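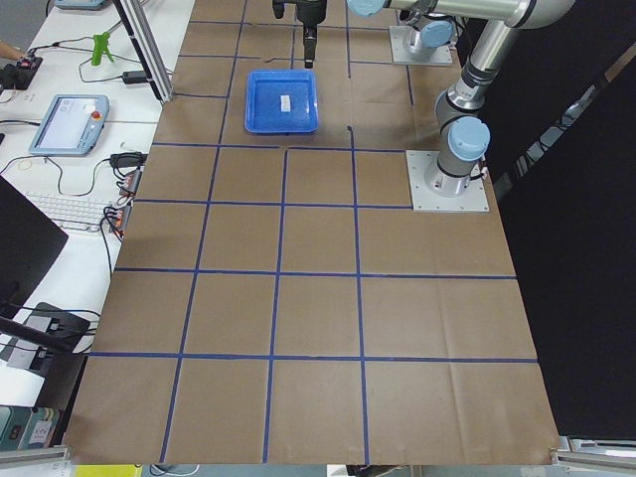
Clestgate opened its robot workshop to visitors in February, and I went along to see how they keep to their own rules. We were let in at two in the afternoon, after signing a sheet and leaving our bags at the door.

The bench we spent most time at has two arms working over one table. It is covered in brown paper and marked into squares with dark blue tape, so a tray can be put back in the same square for each run. The house rule is one tray and one object at a time until a task has passed 100 runs. The task that afternoon used a small white piece in a blue tray.

The teach pendant stays on the desk next to the table, with its red stop button within reach of whoever is at the keyboard. Staff must say "hands in" before reaching over the tape, and the arms are held until they say "clear". I asked whether people get lazy about it. The answer was yes, and the log shows it - 40 missed calls out of 3,883 last year.

El Ouafi supplied the written procedure and Stamov checks it twice a year. Their last visit asked for loose cables to be kept off the floor and for paper to be changed once it creases under a tray. Wiring on the desk is still being sorted out, and there is plenty of it.

Zindley was next on the tour, but their cell was shut for an inspection. Clestgate plans another open afternoon in June. Wear flat shoes and allow two hours.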